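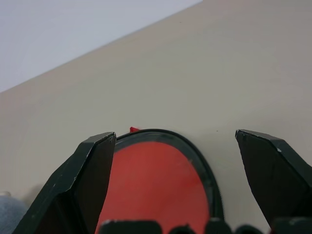 Round red piece with a black rim, over a pale tabletop.

Visit report: Folham jar and closures works, July

Folham makes glass preserving jars and the metal closures that go with them. The works holds an open day once a year and I went with Seon-mi Min, who wanted to see the annealing lehr. Entry was by the east gate. Parking is on gravel and fills by 9.30 am.

The tour began in the batch house. Sand, soda ash, limestone and cullet are weighed on separate hoppers and dropped to a common belt. Cullet makes up a bit more than half the charge for green glass and less for clear. Our guide, Lautaro Mansilla, said the clear figure is limited by what the recyclers can supply free of ceramic. A single piece of stoneware will pass through the furnace unmelted and end up as a stone in a jar wall.

The furnace is gas fired with side ports. It was relined two years ago and is expected to run for another decade. Visitors stay behind a painted line, and the heat at the line is enough to make you step back. Glass leaves through a forehearth and is sheared into gobs, which drop by chute to the forming machine. The line we saw was set up for the Heris, a squat 300 mL jar with a wide mouth. It is a blow-and-blow process on this line and press-and-blow on the one beside it, which was down for a mould change.

The lehr takes 387 minutes from hot end to cold end on the thickest ware. Seon-mi asked how the cooling curve is set for a new shape. Hanane Chraibi, from the quality lab, explained that they start from the base thickness, run a trial, and check residual strain in a polariscope. She had a polariscope out on the bench with a good jar and a badly annealed one. The bad jar showed strong colour bands at the heel. This was the best part of the day and I would have liked more time there.

Closures are made in the adjoining building. Tinplate arrives coated and printed, is stamped into shells, curled at the edge and lined with compound. The lining is flowed in as a liquid while the shell spins, then cured in an oven. Around 4 per cent of shells were being rejected during our visit, mostly for uneven lining. Liis Jõgi, who runs the section, put this down to a new compound still being dialled in.

The Pyo range of coloured closures is being dropped next year. The Clornora jar, with the glass lid and wire bail, stays in production, but the wires are bought in.

Notes for anyone going next year. Closed shoes are compulsory and they do turn people away. Earplugs are supplied but the foam ones are small, so bring your own. The tour has two flights of open-mesh stairs and no lift. Kha Ông at the front office takes bookings for groups. Seconds are sold from the dispatch dock until 3 pm, cash only, and the wide-mouth jars went first.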